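Low-Cost Container Candles from Recovered Wax
Project report, Materials in Everyday Products

Prepared by Quyên Phan
Submitted 23rd August

Background

Our course asked each student to pick a household product, make it by hand, and report on what the process showed about the materials. I chose container candles. They need very little equipment, and my aunt's shop, Tiêu, throws away a surprising amount of wax from the stubs left on its tables. I wanted to know if that leftover wax could be melted down, strained and poured again into something a person would want to keep on a shelf.

A container candle is different from a pillar or a taper in that the wax never has to stand up by itself. The container holds the melted pool, so softer wax can be used, and the wick has to be matched to the width of the opening. If the wick is too small it digs a hole down the middle and leaves a ring of unmelted wax. If it is too big the flame smokes.

Materials

The recovered wax came to 500 grams after straining. I also bought 300 grams of a white container wax sold under the name Prendus, so that I would have something clean to compare with. The wicks were pre-waxed cotton with metal tabs, and I bought one packet in a single size, which I now think was a mistake. Other items were a kitchen scale, a thermometer, an old saucepan, a pouring jug, paper coffee filters, wooden skewers and clothespins.

For containers I gathered what was in the house. There were jam jars, two tin cans, a teacup with no handle, and several white plastic pots. The plastic pots were for practice pours only. They are the right shape for learning on and easy to see into, but they must not be lit, and I marked them on my list as display and test pieces. Any candle meant for burning went into glass or tin.

Method

The stubs were broken up and the old wicks pulled out. I set the pouring jug in a pan of water and kept the water just under a simmer. Once melted, the wax was poured through a coffee filter into a second jug. The first filter clogged almost at once. I switched to cutting the filter open and laying it flat in a sieve, and that worked better.

Each wick was stuck to the bottom of its container with a drop of melted wax and held upright by a clothespin laid across the rim. I poured slowly against the inside wall. Then the container was left alone until the wax was solid all the way through, and the wick was trimmed.

I made 17 pours in total. The first few were kept shallow on purpose, so that a bad result would not use up much wax.

Results of the shallow pours

The shallow pours were useful mainly for looking at the surface. I had expected a flat top like the ones on store candles. The Prendus wax set smooth in the glass jars but came out uneven in the wider containers, and in some of them the middle set higher than I thought it would.

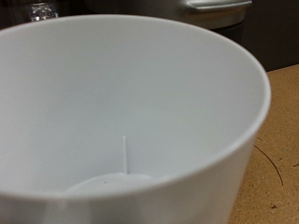
An uneven surface with a slight dome in it does not matter much in a deep candle, where a thin second pour can cover it. In a shallow one there is no room to correct it without changing the whole depth. Small specks were another problem. Dust settles on wax while it is soft, and on a white surface even a tiny dark bit is easy to spot. After the first round I laid a sheet of baking paper loosely over the containers while they cooled.

The wicks stayed straight in nearly all of the pours. The two that leaned were both in the tin cans, where the clothespin was too short to rest on both sides. I used skewers tied together for those the second time.

Results of the recovered wax

The recovered wax was a dull cream color even after straining twice. It had a faint smell of the perfume from the old candles, stronger when warm. It shrank more than the Prendus wax and left a small hollow next to the wick in most of the jars. Poking a few holes around the wick with a skewer and topping up with melted wax fixed this, but it added another cooling period.

Burn test

One glass jar of each wax was burned on a plate by the open kitchen window, with someone in the room the whole time. The Prendus candle melted evenly out to the glass. The recovered wax candle left a ring of hard wax at the edge. The wick was the same in both, so I believe the recovered wax has a higher melting point and needs a thicker wick. I did not have another size to check this with.

Cost

The wicks and the Prendus wax cost 19 dollars together. The recovered wax was free, but the straining took most of an afternoon — I did not put a price on that.

Changes for next time

I would sort the stubs by color and type before melting them. I would buy wicks in at least three sizes. I would also warm the glass jars before pouring, as the instruction booklet from Tasow suggests, to see if it helps with the wet-looking patches on the sides. The remaining recovered wax is stored in a lidded tin, and I plan to pour it in September when the thicker wicks arrive.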